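Notebook, religion and civic life group
Oct 28, 2024

Wustine returns, second pass

Started on the Wustine conference returns again after leaving them alone for a week. I wanted to look at them cold. The claim in the conference's own newsletter is that weekly worship has recovered and in places passed where it stood before the closures. I don't believe it, or I don't believe it yet. What we have is 92 congregations reporting on one form, filled in by whoever had the password, and a headline made out of the sum.

First problem is the form. The question reads "average weekly worship attendance, including online." No definition of online. I called up the instruction sheet and it says to use "your best understanding of participation." Somebody thought that was a helpful sentence. One church will count a view, another will count a household and multiply by something, another will ignore the stream completely. All three go in the same box and get added together.

Second problem is that the old form didn't have the words "including online" in it. So the before and after figures aren't the same thing. If I were refereeing this I'd stop reading there.

Tsehay says I'm being too hard on it. Her argument: even a sloppy measure can show direction if the sloppiness stays put from year to year. True in general. But the sloppiness was put in fresh with the new form, and that is exactly where the jump is. We went back and forth on this for a good part of the morning. She agreed to separate out the churches that left a comment on how they counted. There are 76 with some kind of comment, which is better than I expected, though plenty of them say things like "same as last year" or "Pastor's estimate."

Pastor's estimate. I grew up in a church like that. The number on the board by the hymn rack said whatever Mr. So-and-so remembered at coffee, and at Easter he remembered generously.

Coding the comments

Went through the comments by hand. Tried Witemix first because Zoltán set it up for us in the spring and I feel bad never using it. It sorted "we count those in the pews and the choir" under online. It sorted "no livestream, our internet is poor" under online too. I think it sees the word and stops. Turned it off and used a pencil.

Codes I ended up with, to be argued over:

P — people in the room only, said clearly
V — views or plays of the video, any length
H — households, multiplied by some number they chose
E — estimate, no method given
X — can't tell

I had a code for children counted separately and dropped it. Half the churches don't mention children at all and I can't tell if that means they are in or out. Tsehay wants it back. She may be right, since a Sunday school that meets during worship can be a big part of a small church. Leaving it for her pass.

She codes the same set without looking at mine, then we compare. Please do not leave the tally sheet on the shared drive before she's done. (Note to self mainly. Did it last time.)

Lekau

The one everybody quotes is Lekau. Reported attendance of 255, in a building where the newsletter's own photo shows a pretty modest sanctuary. It's written up as a revival story: new music, a young preacher, people driving in from the next county. Could be. Churches do grow, and I don't want to be the person who explains away every full room.

But I phoned the office and the clerk was very open with me. She takes the room count off the ushers, then adds the video number from the Monday dashboard. The dashboard counts a play after a few seconds. She said she had asked the conference whether that was right and never heard back, so she kept doing it. She also said the room itself feels "a bit fuller than last year, not by a lot." I'd trust that sentence over the spreadsheet.

She's going to send the usher slips. Paper, in envelopes, in a filing cabinet, going back further than I dared hope. If the slips are really there then Lekau becomes the best documented church we have and also the worst example for the story it's being used to tell. Don't want to get ahead of it. Slips get lost, ushers skip the balcony.

Zoltán's objection, written down so I can't pretend I forgot it: I'm treating the pews as the real thing and the stream as padding. For a woman of ninety who can't do the steps any more, the stream is church. Fair. I have no quarrel with counting her. I just want her counted as one person, in her own column, and not mixed in with somebody who let the video play while looking for the weather.
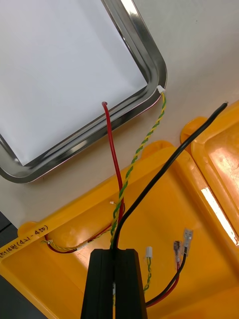
He also thinks we should ask about how long people stay on the stream. Agree, but very few churches will have it, and those that do will be the large ones with a paid media person. We'd be building the measure around them.

Kumsa comparison

The Kumsa survey is the only other thing we have for the same counties. It asks people, not churches, and people overstate how often they go. Known problem, old problem. Still, they were presumably overstating before as well, and the Kumsa wording didn't change. It shows weekly attendance flat, maybe slightly down among the under-forties. That doesn't fit with the conference's line at all. It doesn't sink it either. The Kumsa sample includes every tradition in the area and the conference is only one slice. A growing slice inside a flat total is perfectly possible.

What I'd need to see before I change my mind:

Room counts only, before and after, from churches that kept slips or a register.
The same churches in both years. The current total drops the ones that closed or left, and a closed church doesn't send in a low number, it sends in nothing.
Some idea of Easter. If an "average" has Easter in it one year and not the next, small churches will jump around like mad.

The second of those bothers me most and it isn't in the newsletter anywhere. Asked the conference office for the list of congregations that didn't return a form. Got a polite reply saying it would be "looked into."

Open

Tsehay: blind coding of comments, plus children code if she still wants it.
Zoltán: see if Witemix can at least pull out the comments that contain a number. Not holding my breath.
Me: Lekau slips when they come. Draft a short letter to the other churches asking if they kept theirs. Keep it to 2 questions or they won't answer. No mention of the newsletter in the letter, it'll sound like an audit.

The talk for the clergy group is still on the calendar. Title they gave it is "Signs of Recovery." I've asked for a question mark.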